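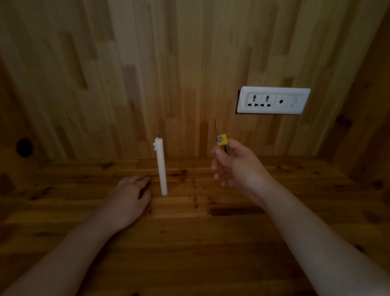 A reader in Butberg wrote in to say that my last item on power cuts was fine as far as it went, but that I'd left out the part everybody gets wrong, the fridge. Keep the door shut, she said, and stop looking in to see how the milk is doing!

3 min read

Guilty. When the lights went out on our street in October I must have opened that door 8 times before bedtime (cheese, more cheese, a look at the chicken, back for the cheese I'd put away). I threw the chicken out the next morning and felt bad about it all day.

So I've been redoing my whole outage setup, and I'm a little bit obsessed. First job was the drawer. You know the one, with dead batteries, takeout menus and a key to a house I no longer live in. It now holds matches, a lighter, candles, two flashlights and a pack of batteries that fit them, which I checked this time. I also spent $20 on a thermometer for the fridge so I can quit guessing. Mine stays on the middle shelf next to the mustard.

The second job was water. We're on a well out here, so no power means no pump, and I forget that every single time until I'm standing at the sink with soap on my hands. I fill four big jugs now and keep them under the stairs. Flushing takes way more than you'd think, so if there's a storm on the way I fill the tub too.

Then the phone. I bought a charger pack and put it somewhere safe, and when I needed it, it was as flat as a pancake. It gets topped up on the first of the month now, same morning I pay the rent.

A few of you asked about generators. I don't have one! My neighbors swear by theirs, and I can hear them swearing by it from my kitchen. If you do run one, keep it outdoors and well away from the windows, please.

Oh, and write down a couple of phone numbers on actual paper. I knew exactly one by heart and it was my own.

Next month I want to do soups that cook on a camp stove, so send me yours. I already have three for lentil, and I'd love one with corn in it.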